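**4 de abril de 2019** – El recetario más esperado por los aficionados a la cocina de huerta ya tiene fecha de salida: *Pepino, sal y paciencia* llegará a las librerías en mayo, publicado por la editorial Grerkari. ¡Y qué ganas teníamos! Son 30 recetas con el pepino como protagonista absoluto, firmadas por la cocinera Fongchan Limsakul y acompañadas por los textos históricos de Idris Landeg, que lleva media vida leyendo cuadernos de cocina ajenos.

La noticia corrió ayer por el mercado de Rarham antes incluso de que la editorial colgara el anuncio en su puerta. En los puestos de verdura ya se discutía si la sopa fría lleva ajo o no lo lleva (el libro trae las dos versiones, así que la discusión va para largo) y en la panadería Polishchuk habían puesto un cartel escrito a mano con la fecha de la primera presentación.

## Un libro que sale de un archivo

El origen está en el fondo de recetas manuscritas que la biblioteca de Rarham fue reuniendo con donaciones de familias de la comarca. El fondo suma 1.462 fichas, muchas con manchas de aceite, tachones y notas al margen del tipo «a mi suegra le gustó» o «la próxima vez, menos vinagre». Landeg las leyó todas. Le sorprendió la cantidad de pepino que había: en conserva, en ensalada, relleno, rallado con yogur, salteado, incluso en almíbar.

«Empecé buscando recetas de pan y a la segunda caja ya había cambiado de tema», cuenta entre risas. «Había una familia que guardaba cuatro maneras distintas de encurtir, cada una con el nombre de una tía. Eso merecía un libro».

Limsakul se sumó después, cuando Landeg le llevó un fajo de fotocopias al restaurante donde ella trabajaba entonces. Muchas fichas no indicaban cantidades ni tiempos, y las que sí lo hacían hablaban de tazas, puñados y «lo que admita». La cocinera preparó cada plato varias veces hasta dar con medidas que pudiera seguir cualquiera en casa. Algunas recetas se quedaron casi intactas. Otras pedían más trabajo, y el libro lo dice con claridad en cada caso, con la transcripción de la ficha original junto a la versión actual, un detalle que a quienes disfrutamos comparando nos parece un regalo.

También ha quedado fuera material muy apetecible. Entre lo descartado figura una gelatina salada con eneldo que Limsakul define como «interesante una vez», y un aguardiente de pepino del que se conserva la lista de ingredientes y nada más.
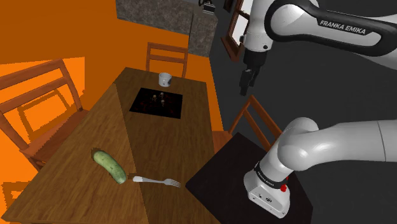 ## El pepino, crudo y sin disfraz

El primer capítulo está dedicado a las preparaciones en crudo, y es una maravilla para el calor. Limsakul defiende el pepino con piel siempre que la piel sea fina y no amargue, y recomienda probar una rodaja de cada extremo antes de decidir. Si amarga, se corta un poco más; si sigue amargando, se pela entero. Nada de frotar las puntas, un truco que aparece en muchísimas fichas y en el que ella no cree ni un poco.

La ensalada que abre el libro lleva pepino, cebolla dulce, sal gruesa, vinagre de arroz y sésamo tostado. Se prepara en un momento, aunque pide un reposo en la nevera con la sal ya puesta y un buen escurrido después. Hemos podido probarla en la redacción siguiendo las pruebas de imprenta y podemos decir que el cuenco no llegó a la tarde.

Más adelante viene una crema fría con almendra cruda y uva que bebe del ajoblanco, otra con yogur y menta, y un bocadillo de pan blanco con mantequilla que Limsakul adereza con ralladura de limón – poquísima, insiste – y pimienta recién molida. Para el pan, el equipo recurrió al molde de miga prieta de Polishchuk, cuya receta se incluye completa en un apéndice. Quienes hacemos cola los fines de semana para comprarlo sabemos lo que vale esa página.

Mención aparte merece el aliño de la casa, que reaparece en varias recetas: una parte de vinagre, dos de aceite suave, una cucharadita de miel, mostaza en grano y una pizca de sal. Se agita en un frasco cerrado y aguanta en frío varios días.

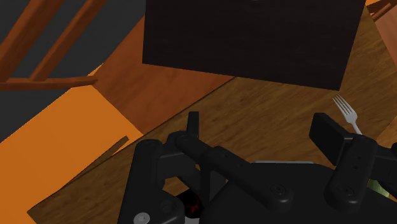

*La mesa de madera, a vista de pájaro.*

El segundo bloque se dedica a los encurtidos y es el que más ha crecido durante la edición. De una docena escasa de páginas en el primer borrador ha pasado a ocupar casi la mitad del volumen. Explica la diferencia entre encurtir en vinagre y fermentar en salmuera, indica qué porcentaje de sal conviene según la temperatura de la cocina y trae un apartado de problemas frecuentes que se lee como un consultorio: pepinos blandos, salmuera turbia, tapas que silban.

El pepino elegido para esta parte es el Zakevik, una variedad local corta y de carne firme que se había dejado de ver en los puestos y que ahora vuelve a sembrarse en varias huertas junto al río. Landeg encontró su nombre en las fichas más antiguas, escrito de formas muy distintas, y le dedica un capítulo breve y precioso sobre semillas guardadas en sobres de carta. Se recolecta pequeño, se lava bien y va entero al tarro, con hoja de parra, ajo, semillas de mostaza y eneldo en flor.

Y para quien no encuentre Zakevik, tranquilidad: todas las recetas indican con qué otro tipo de pepino pueden hacerse y qué cambia en el resultado.

## Caliente también, y vaya si funciona

La parte más sorprendente es la tercera, la del pepino cocinado. Salteado a fuego vivo con jengibre y guindilla, estofado con mantequilla y eneldo, relleno de carne picada y arroz en caldo claro. Esta última receta la trae Limsakul de su propia casa y es la única del libro que no procede del archivo. «Mi madre la hacía cuando alguien estaba resfriado o triste», explica. «No pregunté nunca cuál de las dos cosas curaba».

El consejo común a todo el capítulo es retirar las semillas con una cucharita y no pasarse de cocción. El pepino debe quedar traslúcido por los bordes y con algo de resistencia en el centro. A partir de ahí suelta agua y el plato se viene abajo muy rápido.

Las páginas finales proponen menús para comer en grupo, con platos que se dejan hechos la víspera y se sirven al centro. Landeg ha añadido notas sobre las comidas de verano de la comarca, donde la mesa grande se sacaba al patio después de la siega y cada casa aportaba un tarro. Algunas de esas notas, con los menús copiados tal cual de los cuadernos, dan casi más hambre que las recetas. 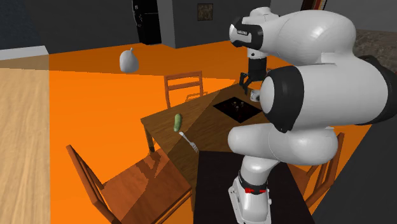

## Presentaciones y precio

*Pepino, sal y paciencia* costará 23 euros y se venderá en librerías, en la biblioteca de Rarham y en el mostrador de Polishchuk. Grerkari aceptará reservas durante todo el mes de abril, y los ejemplares reservados se entregarán con un sobre de semillas de Zakevik, hasta agotar las que hay.

Habrá 2 presentaciones en mayo. La primera será en la panadería, a la hora de cierre, con degustación del bocadillo de pepino y charla de los autores. La segunda tendrá lugar en la sala de lectura de la biblioteca, donde Landeg mostrará una selección de fichas originales y Limsakul enseñará a preparar una salmuera desde cero. Quien quiera llevarse la suya a casa debe acudir con un tarro de cristal limpio y con tapa. La entrada es libre en ambas, pero conviene apuntarse en la biblioteca para el taller.

La biblioteca recuerda, además, que el fondo sigue abierto a nuevas donaciones. Los cuadernos pueden entregarse en préstamo: se digitalizan y se devuelven a la familia. Landeg anda ahora detrás de recetas de calabaza, y ha dejado dicho en el mostrador que acepta también las malas.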